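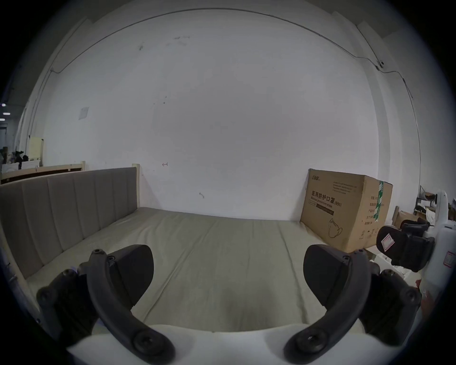
Padded headboard, spare mattress and a mask carton in the corner.

The spare bed as a shelf: frequently asked questions

Answers by Chiharu Oshima for the Fenlow home storage pages. Last looked over in May.

We have had 571 questions through the form so far and a great many of them are about beds with boxes on. I have put the usual ones here. Some of the advice going round on this subject strikes me as very confident for what it is, and I have said so where it applies.

Will a box left on a mattress ruin it?

Depends on the box. A big carton with something light in it will probably do very little in a week or two. A carton of books is a different matter, and so is anything with a hard narrow base, such as a sewing machine or a printer. The claim I keep seeing is that any weight at all "breaks" a mattress overnight. I have never found anyone who could show me one. People lie on mattresses for a third of the day and most of us weigh more than a box of masks.

What I would worry about is leaving it in the same spot for months. Shift it now and then, or put a board under it if it really has to stay.

The carton says medical masks. Does that mean there are masks in it?

It means there were once, or that somebody got hold of a strong empty box. Mask cartons travelled a long way round people's homes after their first use, and I have opened them to find shoes, chargers and Christmas lights. Don't plan your sorting around the printing on the side. Open the thing, look, and write on it in marker.

If they are masks, check the date on the inner packs. Opened packs and loose ones I wouldn't bother keeping as medical stock, whatever the carton says.

Is it better to clear the bed first or sort on it?

Every tidying guide says to empty everything onto the bed, because then you can't go to sleep until it's finished. I don't believe this. What happens in my experience is that it all goes on the floor at eleven at night and is still there at breakfast. It works if you have a whole afternoon and the bed isn't needed.
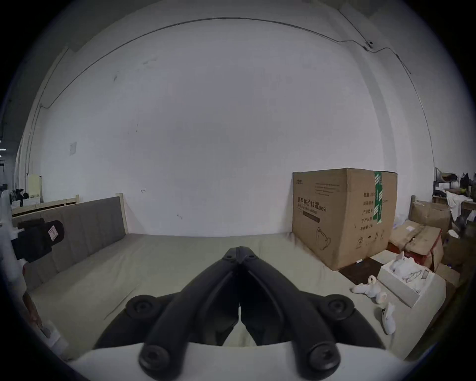 If you do sort on the bed, keep the flat things apart from the full things. Flattened boxes slide about and take up far more room than they deserve, so get those out of the way first. Shoeboxes are useful for small bits, but only with the lid off while you're working, or they turn into one more thing you haven't looked inside. Take the crumpled paper out as well. Half of what feels like a full shoebox is paper.

Should I cut packing tape or peel it?

Cut it if the box is going flat for recycling, and then pull the tape off once it's down. Peel only if you want the box again, and expect it to bring some of the brown surface with it. Coloured tape is no stronger than clear as far as I can tell. People tell me green tape is "for heavy loads". It's green.

And please don't cut towards the mattress. I had a letter from Kumiko Furukawa with a slit in a mattress cover and she was quite fair about whose fault it was.

Do I need a cover on a mattress nobody's using?

Yes, this one I'll give to the manuals. Dust settles on bare fabric and cardboard sheds more than you'd think. An old sheet is enough. The Naller storage cover costs a good deal more than an old sheet and I couldn't find a difference after a winter, except that the Naller one rustles.

The middle of our mattress looks darker than the edges. Is it dirty or worn?

Could be either, and could be the light. Look at it in the daytime with the curtains open. If it's a mark, dab with a little mild soap on a damp cloth and let it dry before anything goes back on top. If it's wear you'll feel it better than you'll see it. I would not buy the Zornus spray for this – the label promises a great deal and is rather shy about what's in the bottle.

How do I clean a headboard with padded channels?

Soft brush on the vacuum, top to bottom, following the stitching. The dust sits in the grooves and along the top. Going across the channels just moves it from one to the next. Once a season is plenty for a spare room.
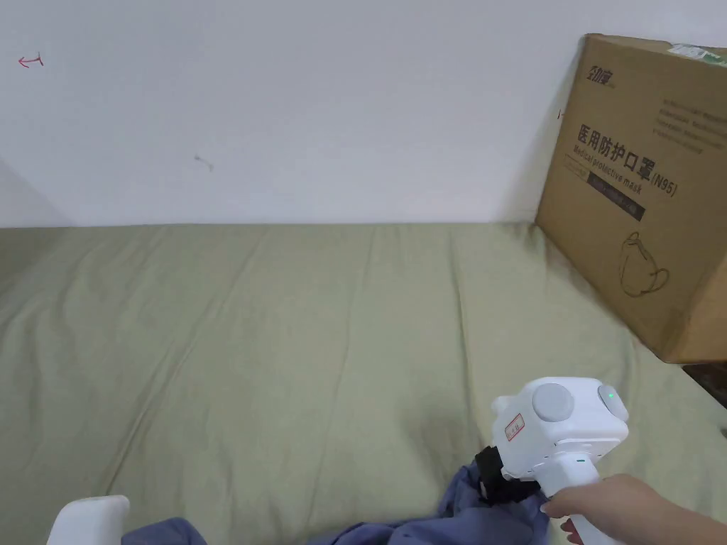
Sheet on, with a blue-grey cloth still to sort and the carton against the wall.

Can I make the bed with the box still on it?

You can put the sheet on and then put the box back, and I have. It won't stay smooth. Expect creases running out towards the front, and don't iron a sheet that has a carton standing on it, whatever your mother-in-law thinks. If a guest is coming, the box has to find somewhere else anyway.

What temperature should I wash a sheet that's been under boxes?

Mine go in at 40 and come out fine. Read the label first. For a sheet with a real stain, treat the stain before the wash. Hotter isn't automatically cleaner, and darker greens in particular tend to go a bit sad with repeated hot washing.

Small marks on the wall behind the bed – do they come off?

Scuffs often do, with a barely damp cloth and patience. Pen is harder. Red pen is harder still, and scrubbing at it on matt paint leaves a shiny patch that looks worse than the pen did. Those white sponges everyone swears by are an abrasive, so try one low down where the bed will hide it.

Are storage beds worth it?

The Takeda catalogue says their lift-up frame "frees 80 per cent of your clutter". Eighty per cent of whose? I'd like to see it. A lift-up bed holds bedding and out-of-season clothes well. It's a nuisance for anything you want more than twice a year, as you have to strip the top before you can lift it, and if there's a box on top you've got two jobs.

Can I send in my own question?

Yes, use the form, up to 1000 characters. Say what size the bed is and what's on it. Please don't ask me to recommend a spray.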